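Please stop splitting seasons in half

Jun 24, 2020

So Skuvura is coming back for a third series, which should have had me dancing round the kitchen. Then I read the rest of the announcement. Seven episodes now, seven more in September. They're calling it a "two-part event". I'm calling it one series of 14 episodes with a hole in the middle.

I love this show. I've bored everyone I know about it. I watched the Cellimville finale twice in one night and I still think Mayu Ebihara should have won everything going for that scene on the ferry (if you've seen it, you know). But I have a terrible memory for plot, and by the time part two turns up I'll have forgotten who poisoned the well, who only said they did, and which of the Ackah brothers is meant to be dead.

The argument for the split is that it keeps people talking. Does it, though? I remember the last time a drama I liked did this. We all shouted about the cliffhanger for a weekend, then went off and watched something else, and when it came back half my friends hadn't noticed. The talk comes from having an episode a week and five days to be wrong about it. I was wrong about Idska for most of series one and I had a lovely time.

If they want to stretch it out, put it on weekly! Fourteen weeks, one a week, same night. My mum would watch that. I'd clear my evenings for it.
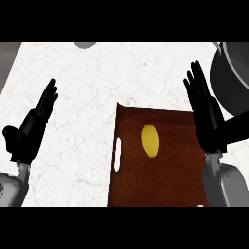

Two robot arms over a marble worktop.

The other thing that bugs me is what it does to the writing. You can feel a mid-series break coming a mile off. Episode six is all people packing bags and staring out of windows, then episode seven has an explosion, and the poor old eighth has to spend its first 20 minutes sweeping up. Series two of Skuvura had no break and it just ran - that long, slow middle stretch at the harbour is the best thing they've done, and I can't see where you'd have cut it.

Will I be watching part one the minute it lands? Of course I will. I've already told work I'm busy that Friday. But I'll be grumbling the whole way through, and I'm going to have to write down which brother is which.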